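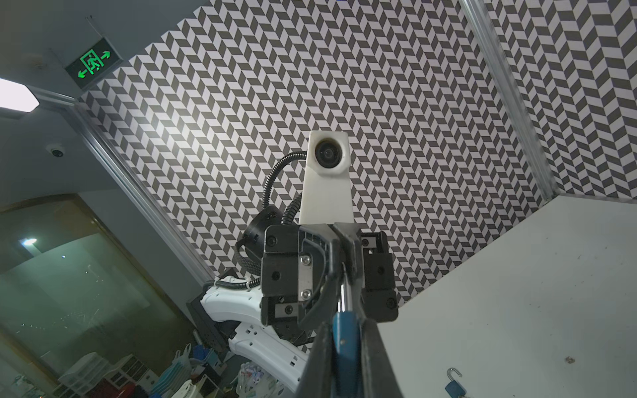 Photo: Nyamweya workshop bench

TICKET: label printer drops off network, prints blank labels
Site: Nyamweya, back office
Opened: 8/15/24
Priority: was low, now high
Status: see bottom

Reported problem
Printer (the Mekum desktop one by the packing counter) goes offline a few times a day. When it comes back the first couple labels are blank, then it catches up and prints everything that was queued, including jobs people already gave up on and sent again. So duplicates. Two parcels went out with the same label, which is how this got bumped to high.

Shipping software is Jakex, current version. Print server is the old box named Horus. Yes it's still in use. No I haven't had budget to replace it.

Log

8:40 Printer offline again. Power light solid, network light off. Pulled the cable, put it back, light came on. Printed a test page from the printer menu, fine. So the printer can print by itself.

8:55 Swapped the network cable for a new one. Same wall port.

9:20 Offline. Not the cable then. Moved to the next wall port over.

9:50 Still up. Didn't trust it, kept a ping going from my laptop.

10:05 Ping started timing out. Printer menu says it has an address but a different one than this morning. Ending in 81 now. Horus still has it saved under the old one.

OK so that's at least part of it. Printer was set to pick up an address automaticaly. Ticket from last December says it was given a fixed one. Somebody did a factory reset since then, probably when the paper jam kept coming back. Nothing in the notes.

10:15 Set fixed address on the printer. Reserved the same one on the router so nothing else grabs it. Deleted the printer on Horus, added it again with the new address. Restarted the print spooler.

10:20 Test from Jakex: blank label. Second one: blank. Third one good.

10:30 So blanks are a seperate problem. Checked label size. Driver on Horus had gone to default paper size when I re-added it, my fault, changed it to 4x6. Still one blank at the start.

10:45 Ran label calibration (hold feed button till it blinks, let go). It fed a bunch of labels and stopped in the right place. Sensor was a bit dirty, wiped it with an alcohol pad, ran it again.

10:50 Test: no blank. Test again: no blank. Power cycled the printer, test: blank first label.

Ugh.

11:10 Found it, I think. Printer setting "power up action" was on Feed. Changed to No Motion. Power cycle, test, good. Did that a few more times, good every time.

11:25 Duplicates. Horus was keeping jobs after an error and retrying forever. Cleared the queue, 100 jobs in there, some from weeks ago. Unticked "keep printed documents" which should never have been on. Jakex also has its own retry setting under Devices, set to 2. Turned off for now. If a label fails you get an error on screen and have to hit print again yourself. Packing people told.

11:40 Sent a batch of real labels. All came out, once each, right order. Left ping running.

1:30 Back from lunch. No dropped pings. Network light on.

3:15 One report of "printer not working." Out of labels. Loaded a roll. Not counting that.

4:50 Still up.

What changed, for whoever gets this next
Fixed address on printer, reserved on router
Printer re-added on Horus, 4x6
Sensor cleaned and calibrated
Power up action: No Motion
Jakex retry: off
New network cable, different wall port (old port might be fine, didn't test it, put tape over it)

If it gets factory reset again ALL the printer side settings are gone. Please don't reset it for a paper jam. Open the lid, lift the roll out, pull the stuck label forward, never backward.

Still to do
Test the old wall port
Sticker on the printer with the address on it
Ask again about replacing Horus
Find out if the duplicate label got charged twice, that one's for accounts, sent them a note

Status: watching it. Will close if it stays up through next week's shipments. Reopen under this same number if it comes back, don't start a new ticket, I'll lose the history.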